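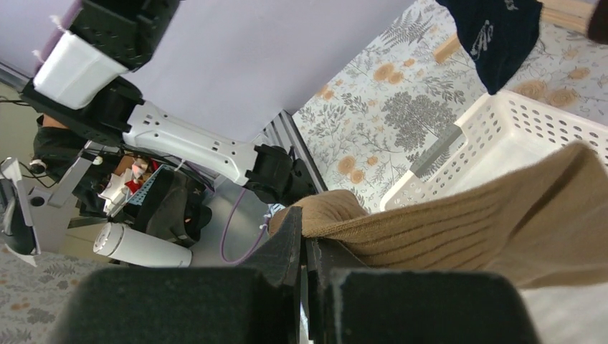 que otra vez se había quedado agarrada a los calcetines, me soltaron desde el otro lado del taller en cuanto entré, y que si pensaba hacer algo o esperar a que se comiera la cesta entera. Vale, lo apunto todo aquí y así no lo discutimos más de memoria.

Cuaderno de taller, diciembre. Empiezo a las 9:40.

El fallo: la pinza cierra bien sobre el calcetín, el brazo lo lleva a la cesta, llega la orden de abrir y no abre. O abre una rendija y la tela se queda pegada al fieltro de las almohadillas. El controlador Tarneo da la apertura por buena y sigue con la siguiente trayectoria tan contento, con el calcetín colgando. En el ciclo 281 el calcetín se enganchó en el borde de la cesta y el brazo tiró de ella hasta que salté yo a por la seta de emergencia. No pasó nada gordo, pero el segundo brazo estaba cerca y eso no me gusta ni un pelo.

Primera sospecha: el fieltro. Lo cambiamos en octubre por el de Kamthorpe, que agarra muchísimo mejor (demasiado, con el punto acanalado). Pasé un cepillo y salió una cantidad de pelusa vergonzosa. Repetí la secuencia y mejoró un rato – luego volvió a las andadas, así que el fieltro ayuda pero no lo explica todo.

Segunda sospecha: la lectura de posición de los dedos. Saqué el registro y ahí sí hay chicha. Con la pinza abierta del todo el encoder debería dar 2.449 y se queda clavado 91 por debajo. La tolerancia que pusimos en el script Tramska es tan ancha que se lo traga sin protestar. Esto último es culpa mía, la ensanché yo para quitarme de encima unas falsas alarmas y se me olvidó devolverla a su sitio.

Lo que he tocado hoy:
Tolerancia de apertura otra vez en el valor viejo.
Si no llega a abrir, el brazo se para donde está y avisa. Nada de reintentar solo.
Velocidad al 54 por ciento mientras haya dos brazos montados en la mesa.

Pendiente: desmontar el cuerpo de la pinza y mirar si hay hilo metido en la guía, que me da a mí que sí. También probar la parada con el segundo brazo en movimiento, porque ahora mismo sólo se detiene el que falla y el otro sigue a lo suyo. Hasta que eso esté arreglado, por favor, las manos fuera de la mesa con los motores activos, aunque parezca que está todo quieto – ¡y va también por mí!

13:15. He pedido a Sung almohadillas lisas para comparar. El cepillo está en el segundo cajón, devolvedlo.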